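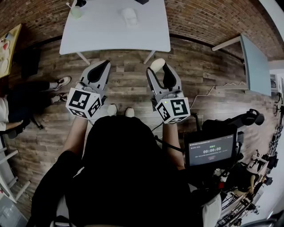
Call for Participants: Constitutional Convention of the Republic of Jitent

Issued by the Office of the Registrar, Privska
Posted 09/03/2023

The Republic of Jitent (short form: Jitent; citizen: Jitenter) seeks delegates and support staff for its second Constitutional Convention. The Convention will draft a replacement for the Basic Law, which has been amended repeatedly and now runs to 274 sections, many of which refer to offices that were abolished or merged. Applicants do not need to hold Jitent citizenship when they apply. Those selected will be entered on the temporary roll for the length of the Convention and may request full citizenship afterward under the normal procedure.

Jitent is a micronation with a capital at Privska and one self-governing territory, Liew. Most public business is carried out in writing on the Varex board, which holds the legislature, the court record, and the gazette. Debate is asynchronous. A motion stays open for five days and closes at midnight UTC.

Positions open

Delegate, General List. Delegates propose, debate, and vote on draft text. Each delegate sits on one drafting group (Executive, Legislature, Courts, Citizenship, or Territory) and may attend the others without a vote. Expected load is four hours per week, more during the final reading.

Delegate, Liew List. Duties as above. Reserved for residents of Liew or persons nominated by the Liew Assembly. Liew delegates hold a joint veto over the Territory chapter only.

Recording Clerk (2). Clerks keep the amendment table, number all motions, and publish the consolidated draft after each reading. A clerk may not serve as a delegate. Experience with wiki markup or any version control system is useful. Clerks must be able to tell from the table alone which text is current, and must be willing to send back motions that fail to cite the section they amend.

Legal Reader. The Legal Reader checks the draft for conflicts between chapters, undefined terms, and dead references. This position has no vote. A law degree is not required. A sample of earlier drafting work is.

Mapmaker. The Territory chapter will carry a schedule of boundaries, and the current map disagrees with the Liew Charter along the northern line. The Mapmaker will produce a corrected version in an open vector format, with a legend in English. Work may start before the Convention opens.

Eligibility

Applicants must:
- be 16 or older
- write English well enough to follow a procedural debate
- have a working Varex account, or be willing to register one under a single name
- declare any office held in another micronation, including honorary titles
- not be under an active ban from the board

Dual officeholders are accepted. A head of state or head of government elsewhere may apply for any position except Recording Clerk. Undeclared offices found after selection will lead to removal from the roll.

Schedule

Applications are reviewed in the order received. Seats will be confirmed by notice in the gazette, and the opening session is planned for July. First reading is expected to take about 2 months. The second reading starts one week after the clerks publish the consolidated draft. The final text goes to a citizen vote and needs a two-thirds majority, with a separate simple majority in Liew.

If the Liew majority is not reached, the Territory chapter returns to its drafting group and the rest of the text is held. The existing Basic Law stays in force until the new one is signed and published.

Compensation

All positions are unpaid. Delegates who attend at least three-quarters of recorded votes will receive the Convention Medal, Second Class, and postage is covered. Clerks and the Legal Reader receive the First Class medal on the same attendance rule. Travel to Privska is not needed at any stage. Persons who wish to attend the signing in person do so at their own cost.

How to apply

Send a private message to the Registrar, Larasati Majimbun, on the Varex board with the subject line CONVENTION and the position sought. Include:
- the name to be used on the roll
- time zone and usual hours online
- other offices held, current and past
- for delegates, a statement on any one part of the Basic Law that should be kept, changed, or dropped
- for the Legal Reader and Mapmaker, one work sample

Total length must not exceed 4,000 characters, excluding the work sample. Longer messages are split by the board and the second part is often lost. Applications by chat are not recorded.

Applicants may list a second choice of position. Party membership need not be stated. Delegates who belong to a registered party will be asked to enter it on the roll after they are seated.

Questions on procedure may be posted in the Convention thread in the Public Notices section. Questions about a pending citizenship request should go to the Citizenship Desk, and the Registrar will not answer them in that thread.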